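4.3 Mounting the arms and routing the cables

Read this section before you power anything. Allow 30 minutes for the first arm and 12 for the second.

1. Set each base plate on the front rail and hand-tighten the knobs. Check that the plate does not rock.

2. Plug the purple cable into the wrist first, then run it back to the base. Leave a wide loop - a tight one will pull on the connector when the arm reaches across the table.

3. Move both arms by hand through their full reach. If a cable snags on an elbow, reroute it before going on.

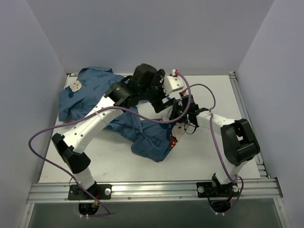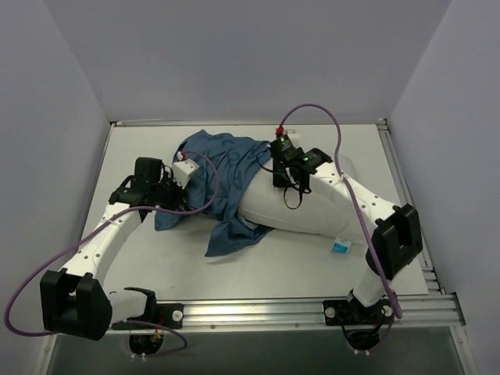 4. Switch on the left arm, then the right. Wait 2 seconds between them.

5. Start with soft items only. Jarmo Suominen's build log for the Wistska bench recommends old clothes and bedding for the first sessions.

CAUTION: Keep your hands outside the enclosure while the arms are powered. The elbow joints can pinch.

Note: If an arm stops with error 452, cut the power, straighten the cable at the wrist and repeat step 3. Do not tug the cable while the arm is live.

Gripper calibration is covered in 4.4.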